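Progress report to the Halliday Fund, second quarter
From: Hannelore Kröger, Landeck Distance Group
July 22, 2018

Hi all,

You asked for two pages and I'm going to try to stick to it, but you know me, so get a coffee first.

The short version is that the marathon development squad is in better shape than it was when I wrote to you in the winter, that we've spent what we said we'd spend (with one exception, see further down), and that I'm still nervous about the fall. The longer version starts with April, when we took the squad up to Conberg for the training block your grant paid for.

I'd asked for money for that camp two years running, so I really wanted it to work. The plan was long steady running at moderate altitude, one hard session every fourth day, and a lot of sleep. The athletes stuck to the sleep part better than I did. Our top week for the men was 116 miles, and that was more than I'd written in the plan. I let it go up because the two of them who ran it were recovering fine and their easy runs were staying easy. I wouldn't do it with the whole group. The women topped out lower, on purpose, with more of the work at race pace, and I think that's where we saw the best gains of the spring.

One thing I'd change: we got up there on the Friday night and I had them doing a track session on the Sunday morning. Way too soon! Everybody ran badly and then everybody worried about it for a week. Next time it's four days of jogging and nothing else, and you can hold me to that.

Racing. We had runners in two half marathons in May and then the Pokirine road 25K in June, which was the one we'd circled. You've seen the results sheet, so I won't copy it all out again. We had personal bests from most of the people who started, and a team win for the women that I'm still grinning about. The course is hilly from the gun and then flat and exposed along the reservoir for the last 5 miles, and it was windy out there. In the past our runners have gone off with the leaders and paid for it along the water. This year they ran the hills as a group, took turns at the front on the flat and picked people off all the way in. I'd been nagging them about that since the winter, so yes, I was pretty unbearable at dinner.

The men's side was more mixed. Two good runs, one dropout with a calf problem (he stopped early, which was smart, and he was back jogging nine days later) and one run that was just flat. I think the flat one was my fault. He'd asked for an easier ten days going in and I'd talked him out of it.

Injuries. Apart from the calf, we've had one stress reaction in a foot, picked up early and back to full running this month, and the usual run of sore Achilles tendons. The physio hours in your grant have made the difference here – before, people would wait until something hurt badly enough to be worth paying for. Now they go when it's a grumble. I'd put this line at the very top of anything you're thinking of renewing.

Coach education. This is where I'm behind. I promised you two weekend courses for local club coaches by the end of June and we've run one. It went well, it was full, and the session on pacing long runs ran nearly an hour over because people kept asking things. The second one fell through when the track we'd booked closed for resurfacing. I've got it penciled in for September and I'd like to carry the money over if you're okay with that. I'll need a yes in writing from you, please.

The open Saturday runs have been the happy surprise. We started them so the squad would have company on the long ones, and it's turned into a thing of its own. Our biggest turnout so far was 125 people, which is a lot of bodies on a towpath. We've split it into three start times now and the grumbling from the cyclists has died down. A couple of the regulars have joined clubs, and one of them is fast enough that I've invited her to train with us on Tuesdays.

Money. Camp came in $900 under budget, mostly because we did our own cooking and drove ourselves up. I've moved that into race travel for the fall, which your guidelines allow, and it's marked on the spreadsheet. The one overspend is shoes. I underestimated how many pairs people go through at this mileage, and I've put a more sensible number in next year's draft.

What's next: three easy weeks are just finishing, then we build for the fall marathons. Five athletes are entered. I'd like four of them on the start line healthy and I'd be thrilled with all of them. We go back to shorter hard sessions at first, then the long marathon-pace runs from the end of August. I've been asked whether we should go back to Conberg before the races and my feeling is no, it's too warm there and too much driving, and they'll do better at home in their own beds with their own food.

I'd also like to talk about having a second coach at the track on Tuesdays. I can't watch two groups properly when one is doing 400s and the other is doing mile repeats – I end up shouting splits at the wrong people. It would be a few paid hours a week, and I've got someone in mind. Could we find half an hour on the phone before you set the budget?

Thanks again for all of it. The camp especially.

Hannelore
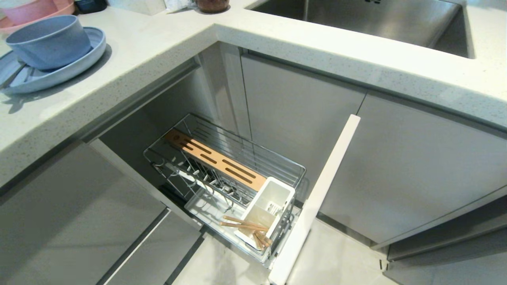
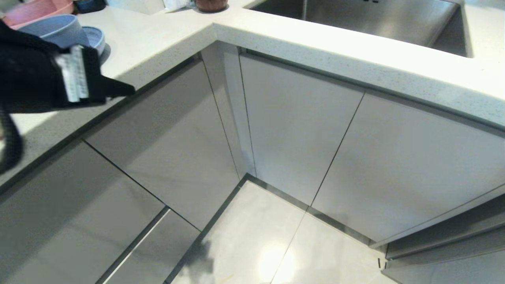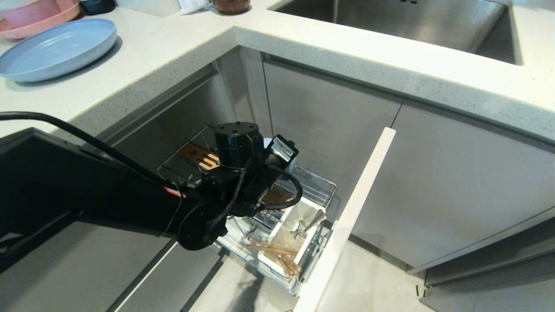
The kitchen corner, with the pull-out wire basket in the last picture.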